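Why Does Wood Have Knots and Stripes?

Run your finger along an old table, a fence or a floorboard and take a close look. Do you see lines? Swirls? A dark circle that looks like an eye staring back at you? All of those marks were made by a living tree, and once you know how to read them, you will never get bored waiting for dinner again!

Let's start inside the trunk.

A tree grows in two directions. It gets taller at the tips of its branches, and it gets fatter all the way around its trunk. Just under the bark is a very thin layer called the cambium (say it: KAM-bee-um). The cambium is where new wood gets made. Every spring it wakes up and starts building, wrapping a fresh coat of wood around last year's coat, a bit like pulling on one sweater over another.

In spring there is usually plenty of water, so the tree grows fast and the new wood is light in color. Later in the summer it slows down, and the wood it makes is darker and tighter. Light, dark, light, dark – those are the rings you see on a tree stump. In places with a cold winter, one light band plus one dark band usually equals one year.

So where do the stripes come from?

Imagine a roll of wrapping paper, all wound up. From the end, you see circles. Now imagine slicing the roll from top to bottom. You would see long lines instead! A sawmill does the same thing to a log. When the saw cuts along the length of the trunk, the rings show up as long streaks. We call this pattern the grain.

If the saw goes close to the middle of the log, the lines come out quite straight. If it cuts nearer to the outside, you can get wavy shapes, pointed arches and loops that look like mountains on a map. Two boards from the very same tree can look like total strangers.

And what about knots?

A knot is the place where a branch used to be! Branches start deep inside the trunk. As the trunk gets wider year after year, the new wood has to grow around the bottom of each branch, the way water in a stream flows around a rock. When the log is sawn into boards, the saw slices right through the branch, and you see a round or oval spot with the grain bending around it.

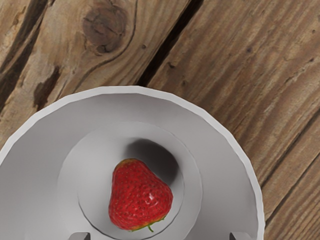
Find the knot! Look how the grain curves around the dark brown oval.

There are two kinds of knots. If the branch was alive and growing, its wood is joined tightly to the wood of the trunk. Woodworkers call that a tight knot, and it stays put. If the branch had already died, the trunk simply grew around it without joining on. Those knots can shrink and pop right out, leaving a hole just the right size for a spider.

Knots are also very hard. Carpenters have to be careful with them, as they can make a nail bend or a saw blade wander off its line. Many people love the way they look, though, and pick the knottiest boards on purpose.

Why does old wood look so different from new wood?

Wood keeps changing long after the tree is cut down. Sunlight can turn pale wood golden or dark wood lighter, and rain and sun together will slowly turn an outdoor bench silvery gray. Wood also swells when the air is damp and shrinks when it is dry. That is why some floors have little gaps in winter that almost close up in summer. Add a few years of scrapes, spills and dropped forks, and you get a surface with plenty of character.

Try it yourself: make a grain rubbing

You will need:
A piece of thin white paper
A crayon with the wrapper peeled off
An old, bumpy piece of wood (rough fence boards are great – watch out for splinters!)

Lay the paper flat on the wood and ask a friend to hold it still. Turn the crayon on its side and rub gently, always in the same direction. The raised parts of the grain will come out dark and the low parts will stay pale. Try 2 different boards and put the rubbings side by side. Can you tell which one came from a faster-growing tree? Wide gaps between the lines can be a clue, but the way the board was cut changes the gaps too, so be a careful detective.

Words to know

Cambium: the thin layer under the bark where new wood is made.
Grain: the pattern of lines you see in a board.
Knot: the spot where a branch joined the trunk.
Plank: a long, flat piece of wood cut from a log.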